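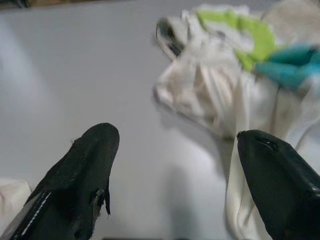 Purari white table cover: a review after a winter of proper use

May 3, 2018 | Posted by Sadstead Home Notes

I've wanted a plain white cloth for ages, the sort you can throw over a table for Sunday lunch and then drape over a chair or a tired old sideboard the rest of the week. The trouble is that most of the ones I've tried either go see-through after a few washes or come out of the packet so stiff they stand up by themselves. So when I spotted the Purari in the Jarman shop back in November I had a good feel of it (a bit too long, the lady on the till was looking) and bought two of them, at £30 for the pair.

First thing to say is that it hangs beautifully. It's heavier than it looks in the packet, and it drops into soft folds instead of sticking out at the corners like a paper hat. I put the first one straight on our kitchen table, which is a pale grey thing with a smooth top, and I did worry it would slide off every time somebody leaned on it. It does creep a little! If you've got a rough old pine table you won't notice, but on anything shiny you'll want clips or one of those thin rubbery underlays.

Washing is where it won me over. We've had gravy on it, beetroot on it, and a whole mug of tea, and so far everything has come out with an overnight soak and an ordinary wash. The beetroot took two goes, mind you. I dry it on the line when I can and over the banister when I can't, and it hasn't pulled out of shape at all.

Ironing – well. If you hate ironing, don't buy this. It creases if you so much as look at it, and folded in a drawer it comes out with a grid of lines across it like a road map. I've given up folding mine and roll it round a cardboard tube instead, and that's made a huge difference. Draped over furniture the creases don't matter nearly as much, so my second one lives over the back of the spare room armchair and hasn't seen the iron since Christmas.

The hems are a mixed bag. On one cloth they're neat and flat all the way round, and on the other there's a corner where the stitching wandered off and I had to unpick it and do it again by hand. Ten minutes with a needle, but you shouldn't have to on something brand new. I wrote to the shop and got a polite reply and a voucher, so fair play to them.

I also had a look at the Stustska cloth while I was deciding. It's cheaper and it does come in more sizes, but the one I handled was thin and a bit scratchy, and I didn't fancy it against bare arms at dinner.

Would I buy the Purari again? Yes, I think so, though I'd check the hems before I left the shop. I'm tempted by a third for the garden table if we get any sort of summer.

Comments

teapotlid: Does it shrink? My last one ended up the size of a tea towel.

Sadstead Home Notes: A tiny bit on the first wash, then nothing. I'd go a size up if your table is long.

mossygate: Got mine last year and the hems are fine. Agree about the creases though, they're dreadful.

Contact us | © 2018 Sadstead Home Notes | Back to top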